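2021-06-23, Taltstead, bench 2

The new wallpaper is up on all three walls and I am so pleased with it! We went with the pale grey-lavender from the Irna sample book, the one with the little flower clusters and sprigs. Gobnait Moynihan voted for it back in January and I argued for plain. She was right, and I've told her so.

Hanging it took 9 strips plus offcuts. The paste from the Chauvin tub is lovely stuff – slow to grab, so there's time to slide a strip along until the sprigs line up. Mix it thinner next time for the side walls, they're fiddly close to the posts.

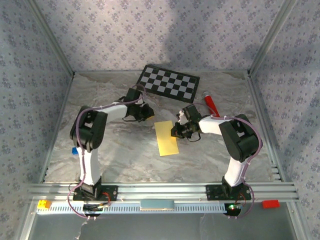

Bench 2 with the floral paper, from above.

I love it next to the marble pattern. On paper, two busy prints together sounded awful, but the veins have cream and brown in them and the flowers are small and quiet, so they get along fine. The silver posts at the corners make a nice clean break between the walls, too.

To do:
Look at the right-hand wall again in morning light, the print goes quite blue where it's shaded.
Write the batch number (769) on the leftover roll before it wanders off.
Ask Kisora for a swatch of the bigger floral – would love to try it on bench 4.
Gobnait wants the paste brushes back in her drawer, washed this time.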